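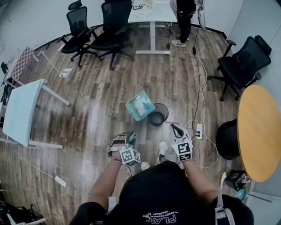

I spent most of an afternoon in August on the floor of the workroom, and I'm writing down what I did because I will want to know next time. The last time I cleared this room I wrote nothing down and ended up buying a second box of cable ties while the first was in the teal plastic box the whole time.

The room came with the lease. It has a wood-look plank floor, which I like because it sweeps clean, and which I don't like because every chair rolls to wherever the floor wants it. Over the past year the furniture has drifted in from different places. The white standing desk came from Koldale when they closed their front office. The round yellow-orange table was already in the building. The mesh chairs I bought as a lot, and one of them has a headrest the others don't, so that's the one people sit in.

I started with the floor and left the surfaces for later. In the past I've started with the desk, and then everything from the desk goes on the floor and I can't walk. So the desk stayed as it was, papers and all, and I worked on what was underfoot.

The wastebasket first. It's a round black mesh one and it had been living next to the door, where it was no use to anyone. I moved it out into the open floor while I sorted so I could throw things at it from wherever I was. A mesh basket is fine for paper. It is bad for pencil shavings and the little dots from a hole punch, and I now put a bag in it. I went through 2 bags.

Then the teal box. I use it for whatever has no place yet, and that's a bad rule, but it's the one I have. This time I took everything out and kept only things I could name a use for. There was a roll of labels from Coltton that had dried out and wouldn't stick. There were instructions for a lamp we gave away. I kept the cable ties, obviously, and a packet of felt pads for chair legs that don't fit any chair with casters. I don't know why I kept those.

The cables took the longest. There is one white power strip on the floor and too much depends on it. A black cable goes from it toward the back of the room and a white one wanders off across the planks on its own. I had told myself I would run them along the wall. The wall route is longer than it looks, and the cable that needs to reach the desk doesn't reach. An extension would fix it, but then I'd have an extension plugged into a strip, and I don't want that.

I called Yatziri Rosales, who wired the place upstairs, and she said to leave the strip where it is for now, get a flat floor cover for the part people walk over, and have a proper outlet put in near the desk when there's money for it. She quoted me 400 for the outlet. The floor cover was a lot less, so that's what I ordered, from Orellana, in gray. It comes in 6 foot lengths and I'll have to trim it.

If you're doing the same thing, unplug one cable at a time and put a piece of tape on it with the name of what it feeds. I skipped this on the first two and had to go back.

Chairs next. Two of them go side by side at the desk and they can stay there. The one with the headrest goes by the round table. I wiped down the armrests and pulled hair out of the casters with tweezers - a disgusting job, and it took longer than vacuuming the whole room. They roll better now. I'd put it off because I thought the casters were worn out, and I had even priced a new set from Kevus.

What I didn't get to was the bin down by the round table. It's cluttered and it's going to stay cluttered for another week. I looked in, moved a few things from the top to the side, and decided that was enough for one day. The light blue-white table on the other side also needs a decision. It's a good table, but it gets used as a shelf, and I'd rather have a shelf. If I sell it I'd ask 100 and probably take less.

Things to buy: trash bags that fit the small basket, tape that can be written on, a lid for the teal box. The lid is so I can stack something on it, and I know exactly what will happen once I can stack something on it.

The floor cover should come early next month. I'll trim it on the floor with a utility knife and a scrap board underneath, and I'll add the measurements to this post when I have them.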